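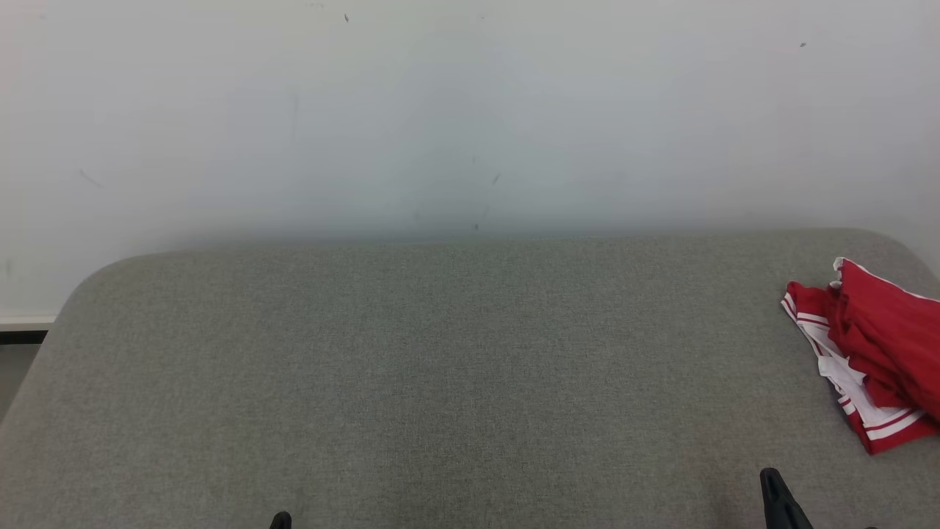
Padmavathi Chowdary writes that her left stick still drifts after a clean, and that the character in Lunimness walks slowly into the harbour wall whenever she puts the pad down. She used contact cleaner, worked the stick in circles and tested it straight away.

Testing straight away is the likely fault. Contact cleaner needs time to evaporate from inside the stick housing, and readings taken before then are unreliable. Leave the pad off for two hours and recalibrate before judging the result. If it still drifts, the track inside the sensor is worn and cleaning will not restore it. Raising the dead zone in the game's settings will mask a small amount of drift. Beyond that, the stick module has to be replaced.

Cleaning a stick without opening the pad

Switch the pad off and unplug it. Take out the batteries if they are removable.

Tilt the stick fully to one side and blow out loose dust with a hand blower. Canned air is acceptable if the can is kept upright.

Apply one short burst of plastic-safe contact cleaner at the base of the stick. Rotate the stick 16 times in each direction, then press it in a few times if it clicks.

Wipe off any excess with a lint-free cloth. Do not use household spray lubricant. It leaves a film that collects dust.

Sticky buttons

Sugar residue dissolves in water, grease does not. For a spilt drink, use a cotton bud barely dampened with distilled water, worked round the edge of the button. For skin oil, use isopropyl alcohol. Keep alcohol off printed legends and rubberised grips until you have tried it on a hidden patch.

A button that sticks after two attempts needs the shell opened. Check the screw heads first; many are not ordinary crosshead, and the wrong driver will strip them. Put the screws in an egg box in the order they come out. Lengths often differ.

Cartridge contacts

Wipe along the length of the pins, from the inside edge outwards, with a bud and isopropyl alcohol. Let the contacts dry before inserting the cartridge. Never use wire wool or metal polish.

Ravindran Krishnan asks whether a pencil rubber is safe on old cartridges. A soft white one will lift light tarnish, but it is abrasive and the plating is thin. Try alcohol first and brush away all the crumbs afterwards.

Storage

Lithium packs keep best partly charged. Put pads away at about half charge and top them up every 5 months. Coil cables loosely, and do not wrap them tightly round the pad, where the strain falls on the point at which the cable enters the shell.

Silica gel sachets in a lidded box are worth having if the cupboard is on an outside wall. One box will take up to five pads without the sticks pressing on each other.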